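Sorting Twelve Years of Paper Receipts

March 2025

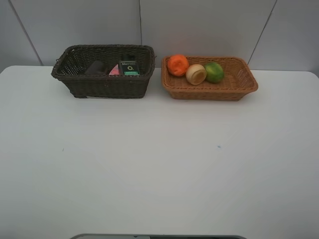

The starting point was a tax question. I needed the purchase date of a dishwasher, and I knew the receipt existed because I never threw receipts away. Finding it took an entire evening. It was in an envelope marked "car", between two oil changes, and the print had faded so badly that I had to tilt it under a desk lamp to read the year.

After that I decided to scan everything and keep only the paper that had to stay paper. The job ran from last September until last week. The final count is 1,726 scanned pages. I am writing down the method mostly for my own use, as I will have forgotten the details by the time I do the next batch.

Thermal paper

Most store receipts are printed on thermal paper. The coating darkens where the print head heats it, and the same coating fades or darkens later if it is stored badly. In my pile the worst ones had been kept in plastic sleeves. I had bought those sleeves specifically to protect them. Some plasticizers react with the coating, and the text goes pale from the outside in. The ones left loose in a shoebox in a closet were mostly fine, including several from the first year.

Adhesive tape is also bad. Wherever I had taped a receipt to the inside of a manual, the strip under the tape was blank. In two cases the strip covered the total.

Faded receipts can often be recovered well enough to read. Scan in color at 600 dpi, split the channels, and look at the blue one. On my scanner the remaining print shows up much better there than in a grayscale scan. Then raise the contrast until the paper texture starts to interfere, and back off a little. I have read about people using gentle heat to bring the background up dark and leave the text light. I tried it on one grocery receipt with a hair dryer and got a uniformly gray grocery receipt.

Scanning

I used a sheet-fed scanner for anything flat and a flatbed for the rest. The sheet feeder is rated for mixed sizes, but long narrow receipts skew if they go in together with letter-size pages. Sorting by width first fixed nearly all of the jams. Anything that had been folded into quarters went under a stack of books overnight.

Settings that worked for me: 300 dpi, color, duplex on, blank page removal off. Blank page removal sounds useful, and it threw away the reverse side of a warranty card that had a stamp in pale red ink. Deleting blank pages by hand takes longer, but it is work that can be done while listening to the radio.

Clean the glass strip inside the feeder every 50 sheets or so. A single dust particle there draws a vertical line down every page that follows, and the line runs straight through columns of numbers. I had to redo one whole session over this.

File names

My first scheme used folders: Kitchen, Car, Taxes, House. It failed for the same reason the envelopes had failed. A receipt for paint, a tire gauge and a coffee filter holder belongs in all of them. I switched to one flat folder per year and put the information in the name:

year-month-day, store, main item, total

The date goes first so that sorting by name also sorts by time. No spaces, no currency symbols, lower case only. If a receipt covers several things, the main item is whichever one I would be likely to search for, so usually the most expensive one or the one with a warranty. If the date is unreadable I use zeros for the missing part, which pushes those files to the top of the folder where I can see them.

I did consider dedicated software. Three programs got a trial, and all of them wanted to move the files into their own library. One exported everything back out with names made of random letters and digits. Plain files in plain folders have survived four computers so far, and I expect them to survive the next one.

Text recognition

Running text recognition on the whole set took one night. The output is poor on thermal receipts, where 8 and 3 are often swapped and decimal points go missing. It is good enough for search. Store names come through correctly most of the time, as they tend to be printed large. I would not use the recognized totals for anything without checking them against the scan.

A test that I recommend before throwing any paper away: pick 5 receipts from the pile at random and try to find each one by search alone. On my first attempt I found two. The missing ones had been scanned sideways, and the recognition had read them as nonsense. Turning on automatic rotation and running the set again found the rest.

What stays on paper

I kept originals for the house purchase, anything with a signature or a seal, and anything still under warranty where the terms ask for the original. The tax papers stay until the retention period runs out. The rules vary by place and by type of income, so check your own. All of this now fits in one accordion file.

The rest went through the shredder in small batches. Thermal paper should not go in the recycling in my area, and I was told to put it in the regular trash. The shredder overheats after several minutes of continuous use and needs half an hour to recover, so plan for that.

Backups

There are three copies. One is on the computer, one is on an external drive in a drawer, and one is on a second drive kept at a relative's house and swapped every few months. The whole archive is small enough that the copy finishes before I have made coffee. After each copy I compare checksums. So far there has been one mismatch, caused by a bad cable.

Going forward

New receipts go into a tray by the door and get scanned on the first weekend of the month. With the batch that small it is a matter of minutes. If a store offers to send the receipt by email, I take it, save it as a PDF under the same naming scheme, and delete the message.

The dishwasher, for the record, was nine months out of warranty.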